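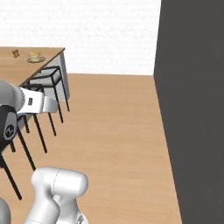
*Figure 1. Simulated dining room, arm near the table. Cup and saucer on the tabletop.*

## What we set out to do

Our project started with a shopping question. The Jorkstead lab wants a table-clearing arm for next year's students, and we were asked to work out what to buy, in what order, and how much of the budget to hold back. We had no arm to try. We did have a simulator, one decent desktop and a whole semester, and we had a great time finding out how much of a purchase you can plan that way!

The total we were given was $916. It doesn't cover the arm, which comes out of department money in July. It covers everything around it: the gripper parts, the mounting, the cups and plates we'd practice on, and whatever computer upgrades the simulation needs.

## Using the simulation to plan the room

We built a small dining room with a wooden table, black-framed chairs, a plank floor and a dark grey wall panel on one side. Figure 1 is a view from that room. We thought the table would be the hard part and gave the chairs no attention at all for the first few weeks. Then we began moving the arm around in it, and the chairs took over the project.

Look at where the gripper is in the figure: out in front of a chair and lower than the table edge. To get from there to the cup, the arm has to come up and over without catching the seat or the tabletop. We wrote 13 test starts like this one, all with the hand below table height, and they changed our list more than anything else we did. Our first draft had a low fixed mount, because it was the cheapest. The second draft has a raised one, plus floor tape so that people put the chairs back in the same spots.

The cup and saucer taught us something too. We'd planned to buy one kind of gripper pad. A cup is tall enough to grab from the side, but a saucer lies flat and leaves very little to hold, so we now want a second, thinner pair of fingertips. It's a small line in the budget and probably the one we argued over the longest.

## The budget

| Item | Supplier | Cost |
|---|---|---|
| Raised mount and hardware | Badow | $280 |
| Graphics card, used | Yip | $510 |
| Fingertips, two pairs | Lameck | $74 |
| Cups, saucers, floor tape | local store | $31 |
| **Total** | | **$895** |

That leaves $21. We know it's thin. The graphics card eats more than half of the money, and we went back and forth on whether it belongs here. We kept it in because every layout change so far has been tested in simulation first, and on the current card a full set of test starts runs overnight. If the card were dropped, the lab could buy a spare mount and still have money for shipping – but next year's group would spend a lot of time waiting.

Shipping is not in the table. Badow and Lameck both offer pickup, and we assumed someone can drive.

## Order of buying

1. Graphics card first, so the room can be updated with real measurements as soon as the lab space is assigned.
2. Cups, saucers and tape. They're cheap, and we can measure them and copy the sizes into the model.
3. Fingertips, after the cup and saucer sizes are in.
4. Mount last. It's the one item that can't be returned once it's drilled.

## Things we're unsure about

Our floor is perfectly flat and our chairs never move unless we move them. Real chairs get bumped. We also haven't modeled cables, and an arm with a cable bundle needs more clearance than ours does.

The saucer is the open problem we'd most like to hand on. We tested reaching it but not lifting it, so the thin fingertips are a best guess. The lab could buy a single pair, try it on a real saucer for an afternoon, and order the second pair afterward. We'd love to be around for that afternoon.

The room files, the test starts and the budget sheet are in the shared project folder, with a note on which chair positions go with which test.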